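Keeping Bread Fresh: A Household Storage Study
Final project report, Pimel study group
March 17, 2020

What we set out to do

Our project began, as I suspect a good many do, with a disappointing sandwich. The shared kitchen at Wurska gets through a great deal of bread in a week, and an awful lot of it ends up in the food bin before anyone has had the chance to eat it. We wanted to know whether the way a loaf is stored makes enough of a difference to be worth the bother, or whether we should simply be buying smaller loaves!

How we went about it

We bought 18 plain white loaves from the Dafis bakery, all from the same morning's baking, and shared them out between four kinds of storage: a paper bag, a plastic bag, a lidded bread bin and the fridge. One slice from each loaf was weighed every morning on the kitchen scales, pressed gently with a thumb (always the same thumb, which became rather a standing duty) and given a softness score out of 10. We also kept a note of the first speck of mould. The trial was planned for longer, but the kitchen was needed back and we had to stop a little sooner than we would have liked.

What we found

The paper bags did worst for softness, and by the second morning the crusts were very hard going indeed. Plastic kept the crumb lovely and soft but brought on mould earlier than anything else, especially near the kettle. The fridge loaves had no mould at all, though they tasted stale and dry quite early on, something our Ultus textbook had warned us to expect because the starch firms up faster in the cold. The bread bin came out as the best all-rounder, and we threw away almost 40 per cent less from it than from the plastic bags.

What we would change

The thumb test was good fun but not very scientific, and a proper set of weights would have been fairer. We would also like to try brown and seeded loaves, and freezing, which several people in the kitchen swear by. 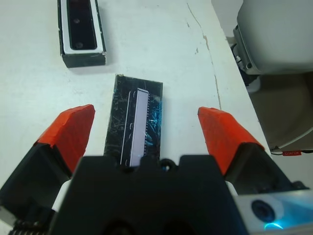
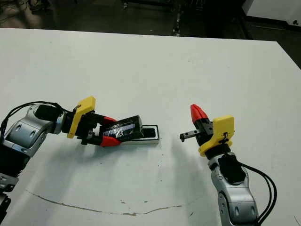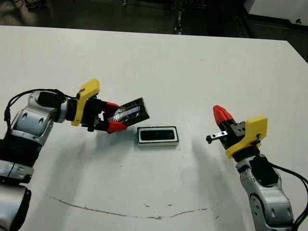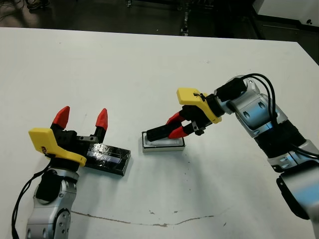 The white tabletop, with its smudges in the first and last pictures.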